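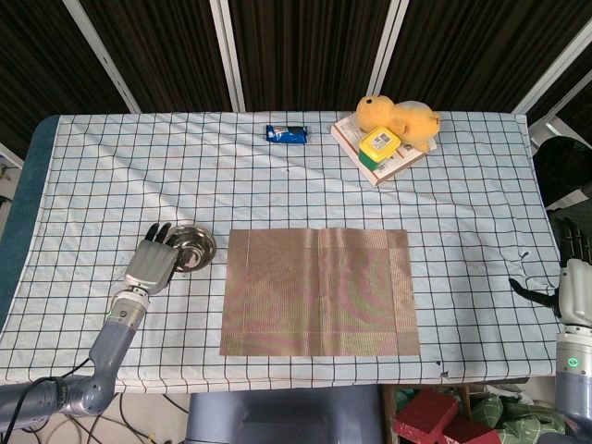 Checked tablecloth, woven placemat and a small steel bowl.

I finished The Salt Ledger last night, the second of the Plamorum books by Nicanor Arriaga, and I think I liked it more than the first. I read the first one, Navell, back in the spring and gave up on it twice before I got to the end.

The setting is the same. It is 2053 and Plamorum is a mining settlement on a moon that nobody back home wants to pay for any more. Navell was told by the surveyor, Cocco, who spent a lot of it explaining how drilling works. The new book drops him almost completely. He turns up in two chapters, is rude to everyone, and leaves on the supply ship. The story goes instead to the woman who keeps the stores, and her problem is easy to follow: the books say there are 197 people to feed and she keeps handing out food for more.

I worked out where the extra rations were going at the end of chapter nine. That is early, but it didn't spoil much. Most of the second half is her deciding who to tell, and Arriaga is good at this. The long talk with the doctor in the pump room is the best thing he has written, or at least the best thing of his that I've read.

The weak part is Trirkar. It's the rival settlement over the ridge, and in Navell it was only ever a voice on the radio. Now we go there for 54 pages and it is just Plamorum with worse lighting. The people there all talk alike. I kept losing track of which brother was which and had to go back.

I read the paperback, which has a cover by Heriberto Bermúdez. I prefer it to the hardback, although the ship on it has four engines and the one in the book has three. The type is small. There is a map at the front this time, but the pump room isn't marked on it and the ridge seems to be on the wrong side.

You could start with this one. Anything you need from Navell gets repeated in the opening chapters, and you would miss the drilling.

There's a short story set between the two novels, about Cocco's first winter, which I haven't been able to find a copy of. If anyone has the anthology it was in and would lend it to me, please leave a comment. The third book is supposed to be out in July.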